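Friday at the Nestine open day

I almost skipped it. The Nestine open day runs once a year, it was hot, and the bus out to Kadby takes 34 minutes when the driver is in a good mood. But my sister had talked about last year's so much that I packed a sandwich and went, and I'm so glad I did!

Nestine is a small outfit that fits out rooms for people who work with sound and noise: practice rooms, voice booths, offices over busy streets. The building used to be a shoe warehouse, and they've kept the big sliding door at the front and the worn stairs, which dip in the middle from years of boots. You sign in at a desk, pick up a paper badge and a map, and then you're free to wander. I loved that. No guide with a flag, no video to sit through first.

The ground floor is storage and cutting. There were rolls of felt as tall as me, and a long bench where a man was trimming panels with a blade he sharpened between every few cuts (I watched him for far too long and he was very kind about it). A bin at the end holds the offcuts, and visitors can take a bag of them home for free. I took a green bag and a gray one, and I have no plan for either.

Upstairs is where Eglė Šimkus was talking about ceilings. I know how that sounds, but she was the best part of the day. She has been fitting rooms for years and she gets properly excited about a soffit. Most people think a ceiling is one flat thing, she told us, and then wonder where the ducts and wires are supposed to go. Box them in, step the box down in a few blocks, paint it all the same white as the walls, and most visitors will never look up at it. I have looked up in every room I've walked into since.
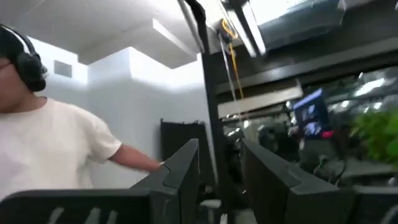
She also made a good case for plain white walls. I had come in thinking they were a bit dull, but she likes a room to start out quiet, so that the first thing you notice in it is whatever you are working on. Small dark vents don't bother her at all. She would sooner have one you can find and clean than one hidden behind a shelf. Somebody asked about fake wood covers and got a long, patient look.

After that came the listening corner, with 4 pairs of headphones on hooks and a line of people waiting. You hear the same short piece of piano recorded in 2 rooms, one bare and one treated. I expected a tiny difference, the kind you nod at to be polite. It was huge! In the bare room the notes smeared into each other, and in the other you could hear the pedal come up. A boy ahead of me went back to the end of the line so he could do it again, and after my turn so did I.

Lunch was in the yard. The Tarar bakery had a stall with onion rolls, still warm — my sandwich went back in the bag — and Brumex, the paint people from across the road, had put out sample boards of whites with over 500 little squares on them. I stood there with a roll in one hand, trying to choose a white for my hallway, and got nowhere.

A few practical things if you're thinking of going next year. Get there before eleven, while the stairs are still clear. Wear shoes you can stand in. The restroom is behind the cutting floor, through the second door and not the first. The last bus back leaves at ten past five, and it really does leave at ten past five.

My sister wants the gray offcuts for under her sewing machine. She can have them, but I'm keeping the green.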